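# Wrist camera sees almost nothing at the start of each episode. Toss those frames or keep them?

posted in Lalow Help > Arms and Grippers, June 2022

**hadgu_at_home**

Hi all, I've been lurking for a while and this is my first post, so be gentle. I'm collecting demonstrations for a little pick-and-place task on my Vundar arm. I drive it by hand with the leader arm, it records joint positions plus the wrist camera, and then I train on the whole pile overnight. I have 400 episodes now. The task is dumb simple: pick up a bottle cap, put it in a dish.

My trouble is with the start. I always begin from the same home pose, with the fingers open, and from there the wrist camera has nothing in view except table. The cap and the dish only come in once I've swung over. So every single episode opens with a bunch of frames that look pretty much like this one:
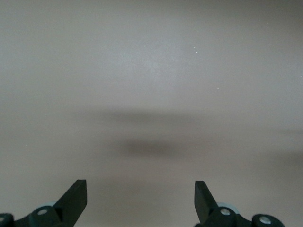 When I train on everything, the arm likes to sit at home forever. It'll twitch a bit, maybe drift, and then sit there. If I nudge it by hand until the cap comes into view, it wakes up and does the job fine, which is kind of maddening because I know it learned the second half!

What I've tried so far:

- trained longer (it sits there with more confidence)
- turned up the learning rate, bad idea
- wiped the table before every session, because I got it in my head that it was staring at dust specks
- moved the lamp twice

I only have the wrist camera. I do own a second webcam but the bracket for it snapped and I haven't printed a new one. My question is whether I should chop off all the frames before the cap shows up, or leave them in and fix something else. I'd love to not redo 400 episodes by hand. My shoulder is already mad at me.

Also, side thing: does the shadow under the gripper matter? It's soft and blurry and it moves when the arm moves, and I wondered if the model was using it for something.

---

**tasix_fan**

just delete the beginning of every file. first 4 seconds, gone. did it on mine and it works great now

---

**slowservo**

I'd be careful with the chop-everything advice. It can work, but only if you also start the arm from wherever your trimmed episodes start. If you cut the first few seconds and then still launch from home, you're asking the model to act from a place it has never seen, and it'll do something weird. I did exactly that in April and my arm went politely to the side and tapped the wall.

So let me back up, because I think you have two problems piled on top of each other.

The first one is idle time. Go open a few of your episodes and plot the joint positions. I'd bet there's a flat stretch at the start where you'd hit record and were still getting your hand settled on the leader arm. I sure had that. Mine was long enough to be embarrassing. Your model sees plain gray table, fingers open, and the label on it says "don't move," over and over, in every episode. Then it sees the same gray table with the label "start moving." Guess which one wins. Those flat frames are what you want gone. Keep the frames where the arm is moving and the camera still sees only table, those are worth a lot because they teach it how to leave home.

I wrote a little script that finds the first frame where any joint has moved more than a small threshold, backs up a couple frames from there, and throws out what's before. Run it on a copy! I ran mine on the originals the first time and my threshold was set wrong, so I lost a whole evening of good drives. If you're using the Tasix recorder there's a trim setting under export that does something similar, but it goes by time, so it'll cut too much from the episodes where you were quick off the line.

The second problem is that from home, your camera can't tell the model where the cap is. You know where it is because you're looking at the table with your own eyes. The model has bare surface and the joint numbers. If the cap was off to the left in half your episodes and to the right in the other half, then you swung left half the time and right the other half, and from the model's point of view you were flipping a coin. Some setups average that out, and the average of left and right is sitting still or drifting. Sound familiar?

Ways out of that one, easiest first:

1. Raise the home pose, or tilt the wrist back, so the whole work area is in view before you start. You'll need new episodes for this, sorry, though you can keep the old ones in the mix for the grasping part.
2. Always do the same search move. Same direction, same height, every time, until the cap shows up, and only then go toward it. Pretend you can't see the table. Better yet, drive while looking only at the wrist camera on a monitor. It's awkward for a day and then you get used to it.
3. Print the bracket and put up the second webcam.

I went with number 2 on my own setup, since I was too lazy to remount anything. I had 568 episodes from before and recorded more with the fixed search until I had 748 altogether, trimmed the idle parts off all of them, and the sitting-at-home thing went away. It still sweeps right past the cap now and then. I think I was driving the sweep too fast.

On the dust: I wouldn't lose sleep over a speck or two. It'd be different if you had a big obvious mark that was there on the days you did the left side and gone on the days you did the right, because then it could latch onto that. Same with the lamp. Moving it between sessions is fine, and I'd say good even, as long as you aren't also changing the task at the same time.

On the shadow, yeah, it might be using it, and that's okay. It carries some information about how high the gripper is and where the light is. I wouldn't try to get rid of it. If you want to know for sure, hold the arm still, have someone wave a hand so the light changes, and watch whether the predicted actions jump around.

What I'd do tonight is trim the flat parts and retrain with no other changes. It costs you nothing but the overnight run, and you'll find out how much of the trouble was idle frames.

---

**hadgu_at_home**

Oh wow, thank you, I plotted ten of them and there's a big flat shelf at the front of every one. I apparently sit there and get comfy before I do anything. And yep, I've been putting the cap wherever I felt like it and going straight for it, so the coin flip thing is me too.

Trimmed copies are made (copies!!) and it's training now. I'll try driving off the monitor this weekend and report back.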